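Bravwood 道具店
ホーム > 作業台まわり > 敷紙・ロールスタンド > Tultach ロールスタンド

Tultach(タルタック) 敷紙ロールスタンド
メーカー:Stoseck
セット内容:スタンド本体、カッター刃「Samir」、茶色の敷紙ロール1本、取付ねじ一式
在庫:あり(2月入荷分)

作業台に紙を敷く。それだけのための道具です。それだけなのに、うちの店の奥の作業場では、これが来てから机に向かうのが本当に楽しくなりました!

もともと店では、壁に立てかけたロール紙を二人がかりで引っぱり出し、片方が押さえて片方がはさみで切る、というやり方をずっと続けていました。まっすぐ切れたためしがなく、ロールは転がって棚の下に入り、拾うと端が折れている。それでも紙を敷いた台の気持ちよさは捨てがたくて(塗料がたれても、糊がはみ出しても、紙ごと丸めて終わりですから)、不便なまま何年も使っていたのです。

Tultachは台の短いほうの辺に取り付けて、台の上へ紙を引き出し、刃を横に滑らせて切ります。片手で引いて、片手で切る。一人でできます。初めて使った日は、用もないのに三回も敷き直しました。

■ 引き出しの感触

このスタンドでいちばん好きなところを先に書かせてください。紙を引いたときの重さが、ちょうどいいのです。

ロールスタンドというものは、軸が軽く回りすぎると、引いた勢いで紙が余計に出て床に垂れます。かといって重いと、引いた紙が斜めに寄ったり、端から裂けたりします。Tultachの軸の両端にはフェルトの輪が入っていて、これが軸をやわらかく押さえています。すうっと出てきて、手を止めると紙も止まる。音はほとんどせず、紙がこすれるさらさらという音だけです。

押さえの強さは、側面のつまみで変えられます。新品の太いロールのときは少し強め、残りが少なくなってきたら弱めにすると、最後まで同じ手ごたえで使えます。つまみには目盛りがありませんが、指で回しているうちに自分の好みの位置がわかってきます。店では黒い油性ペンで小さな点をひとつ打ってあります。

設計したのはStoseckのKarim Alaouiさんで、展示会で立ち話をしたとき、このフェルトの話ばかりしていました。最初の試作はゴムの輪だったそうです。ゴムだと夏と冬で感触が変わってしまい、革も試し、最後にフェルトに落ち着いたとのこと。「紙を引く人は毎日引くのだから」と言いながら、見本のスタンドから何度も何度も紙を出していたのをよく覚えています。帰りにはブースの床が紙だらけでした。

■ カッター刃「Samir」

刃には独立した名前が付いています。Samirといいます。本体の前面に渡した溝の中を、小さな刃が左右に走る仕組みです。

切り口がきれいです。ぎざぎざの刃に紙を押し当ててちぎる方式だと、切り口から細かい紙の毛羽が出て、乾きかけのニスの上に落ちたりしますよね。Samirは滑らせて切るので、はさみで切ったような線になります。しかも左右どちらに動かしても切れますから、左利きの方もそのままお使いください。

刃は溝の奥に隠れていて、つまみを下に押したときだけ出てきます。手を離せば引っ込みます。とはいえ刃物ですので、掃除のときは必ず刃のユニットを外してから溝を拭いてください。外し方は簡単で、溝の右端まで寄せて、上に持ち上げるだけです。

薄い包装紙から厚手の敷紙まで切れますが、段ボールと、糸の入った補強紙は切らないでください。店で試してみたところ、補強紙は途中で刃が糸に引っかかり、そこから先がひどい切り口になりました。

替刃は単品でも扱っています。毎日使う作業場なら、切り口に毛羽が見えてきたころが替えどきです。

■ 大きさと重さ

本体の重さは2565グラム(ロール、取付ねじを含まず)。
軸に載せられるロールの太さは直径177ミリまで。
付属の敷紙ロールは長さ42メートル。
取り付けに使うねじは左右それぞれ2本。

手に持つと、見た目よりずっしりしています。この重さのおかげで、ねじで留めずに台の端に置いただけでも、ゆっくり引く分には動きません。ただ、刃を滑らせるときに横向きの力がかかりますので、しっかり使うならねじ留めをおすすめします。置くだけで使いたい方には、底に貼る滑り止めシートがよく効きます。

側板は鋼板に粉体塗装。色は灰緑の一色だけです。カタログの写真では少し青っぽく見えますが、実物はもっと落ち着いた、古い工具箱のような色です。角はきれいに丸めてあって、脇を通るときにエプロンが引っかかりません。こういうところ、使い始めてから効いてきます。

■ 付属の敷紙について

茶色の、少しざらっとした紙です。表と裏で手ざわりが違い、つるっとしたほうが表、ざらっとしたほうが裏ですが、どちらを上にしても構いません。

水彩や水性塗料なら、つるっとした面を上に。はじきはしませんが、しみ込むまでに少し間があるので、布で押さえる余裕があります。木工の組み立てなら、ざらっとした面を上にすると部品が滑りません。店では靴の手入れのときもざらざらの面を使います。靴がひとりで逃げていかないので、ブラシがかけやすいのです。

白い紙ではなく茶色がいい、という声をよくいただきます。私も同感で、明るい照明の下でも目が疲れません。白い部品や明るい色の糸は茶色の上のほうがずっと見つけやすいですし、鉛筆の線もちゃんと見えます。寸法をそのまま紙に書きつけ、計算もして、子どもの背丈まで書いて(うちのことです)、最後に丸めて捨てる。机いっぱいのメモ用紙だと思っていただければ。

逆に、茶色い革や濃い木の小さな部品は見失いやすいです。そういう作業が多い方には白のロールもありますので、商品ページ下の関連品をご覧ください。

■ 取り付け方

1. 台の短辺の中央を測り、鉛筆で印をつけます。
2. 本体の裏にある三角の刻みを、印に合わせて置きます。
3. 左右のねじ穴の位置を写し取り、本体をどけて下穴をあけます。
4. 本体を戻し、ねじを四か所とも軽く入れてから、対角の順に締めます。
5. 軸を抜いてロールに通し、紙が下から出る向きで戻します。
6. 紙の端を溝の下にくぐらせ、手前へ少し引き出します。

5の向きだけは気をつけてください。紙が上から出る向きでも使えてしまうのですが、紙の巻きぐせが上向きに残って、台の上で端がくるんと立ち上がります。下から出せば、巻きぐせが台に伏せる方向に働くので、ぴたりと落ち着きます。最初にこれを逆にして、「この紙は反るなあ」としばらく首をかしげていたのは私です。

天板が薄い場合は、付属のねじの先が裏に出ないか、先に厚みを確かめてください。短いねじはお近くの金物店で手に入る普通の規格です。ガラスや石の天板にはねじ留めできません。

■ 敷いた紙を動かさないために

引き出した紙は、反対側の端を何かで留めておくと格段に使いやすくなります。いくつか試したなかから、よかったものを挙げておきます。

・マスキングテープ:いちばん手軽です。幅の広いものを、紙の辺に沿ってまっすぐ一本。小さく切って角だけ留めるより、ずっとしっかりします。
・文鎮:毎日紙を替える方に。Stoseckの平たい文鎮は高さが低く、定規を当てるときに邪魔になりません。
・板ばさみ:天板の縁が出ている台なら、挟むだけで済みます。ただし腕が当たります。
・磁石:鉄の天板の方はぜひ。うらやましいです。

それから、色つきのテープで紙の上に升目を作っておく使い方も大好きです。部品の置き場所を決めたり、完成品と手つかずのものを分けたりするのに、線が一本あるだけで頭の中まで片付きます。教室を開いているお客さまは、テープで一人分の場所を区切っていらっしゃいました。テープの色は濃いめのほうが茶色の上で見やすいです。黄色は、店の照明だと案外沈んで見えました。

升目を長持ちさせたいときは、紙の下に古い新聞を何枚か敷いてみてください。当たりがやわらかくなり、上の紙が破れにくくなります。

■ トレーと組み合わせる

紙を敷いた台で細かいものを扱うなら、浅いトレーが一枚あると便利です。紙の上に直接ねじやビーズを置くと、紙を替えるときに全部どかさなければなりません。トレーに入れておけば、持ち上げて、紙を替えて、戻す。これで終わりです。

おすすめは、はっきりした色のプラスチックのトレー。茶色い紙の上で見つけやすく、汚れても洗えます。金属のトレーも格好はいいのですが、硬いものを入れるたびに音が響いて、夜の作業には向きません(家族に言われました)。

■ 使っている方から

刺しゅうをされる方
「布を広げる前に紙を一枚。チャコの粉が台に残らなくなりました。切るのが気持ちよくて、つい長めに切ってしまいます。」

自転車の整備をされる方
「油の手でさわっても平気なのがうれしい。つまみがもう少し大きければ、手袋のままでも回せるのに。」

模型を作られる方
「スタンドの色が好みです。ただ、うちの机には少し重かった。机のほうを買い替えました。」

つまみの件はStoseckに伝えてあります。大きいつまみを検討中だそうで、付け替えられる形になればいいなと期待しているところです。

■ お手入れ

紙の粉が溝にたまります。月に一度ほど、刃のユニットを外し、乾いた細い筆で掃き出してください。水拭きは避けて、側板の汚れは固く絞った布で。

フェルトの輪に油を差さないでください。軸が重いと感じると差したくなるのですが、油を吸ったフェルトは押さえが効かなくなり、紙にもしみが移ります。重いときはまず側面のつまみをゆるめ、それでも重ければ軸を抜いて、フェルトに紙くずが噛んでいないか見てみてください。毛が寝てきたら、古い歯ブラシで軽く起こすと戻ります。輪は交換部品としても取り寄せできます。

■ よくいただくご質問

他社のロール紙は使えますか。
使えます。上に書いた太さに収まり、芯の穴に軸が通れば大丈夫です。芯のない紙は、軸に直接当たって空回りするので向きません。

縦に置けますか。
壁に縦向きで付けているお客さまもいますが、紙の重みが下のフェルトにかかって早く減ります。横向きでお使いください。

布やビニールのロールは載りますか。
薄いものなら載りますし、引き出しもできます。切るのははさみでお願いします。Samirは紙用の刃です。

食卓に使えますか。
スタンドは問題ありません。付属の敷紙は作業用ですので、食べ物を直接置くのはおやめください。子どもたちのお絵かき用に食卓で使うのは、とても楽しいです!

ロールの残りはわかりますか。
側板に細い縦長の窓があり、横からロールの太さが見えます。終わりが近づいたところで紙に印が出る、といった仕掛けはありません。

■ お届けについて

本体とロールは同じ箱に入っています。箱を開けるときは、上面の「Stoseck」の文字が読める向きに置いてください。反対から開けるとロールが先に転がり出ます。緩衝材も茶色の紙なので、しわを伸ばして下敷きに使えます。店ではそうしています。

ねじ留め後の返品はお受けできませんが、刃やつまみの不具合は、取り付け後でもご連絡ください。部品だけお送りします。

店頭では、奥の作業台にTultachを付けたままにしてあります。開店中ならいつでも引いて、切って、感触を確かめていただけます。切った紙はお持ち帰りください。

関連品
・Samir 替刃
・敷紙ロール 茶
・敷紙ロール 白
・Tultach用 フェルト輪
・Stoseck 平型文鎮
・底面用 滑り止めシート

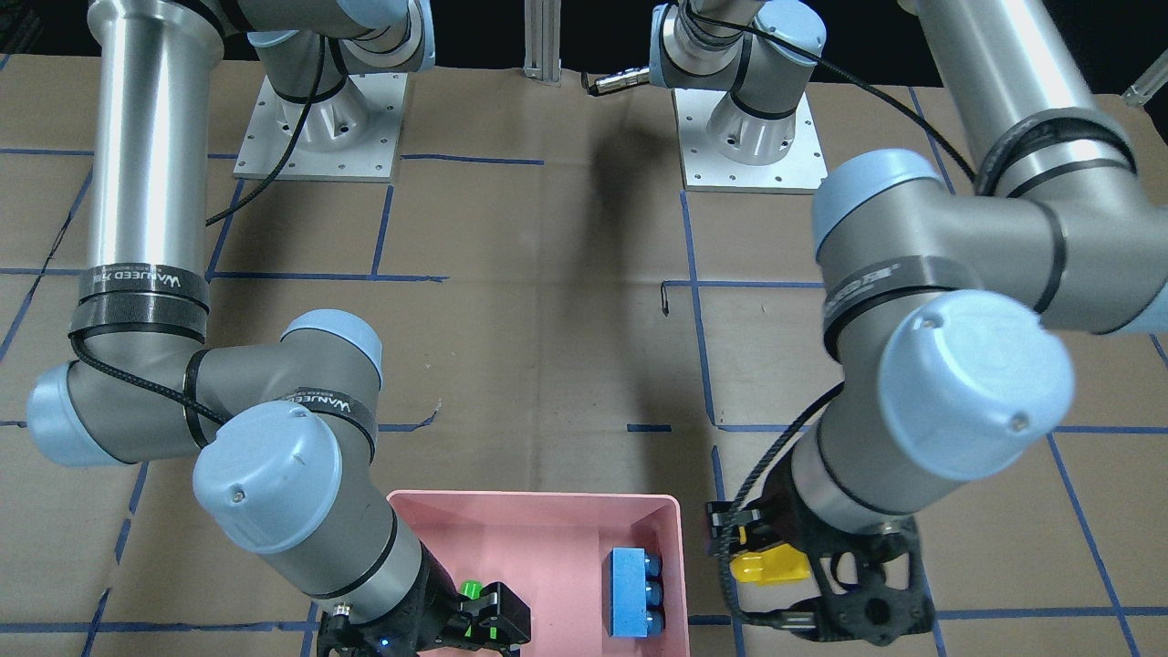 茶色の紙に濃い青のテープで升目を引いた台と、ピンクのトレー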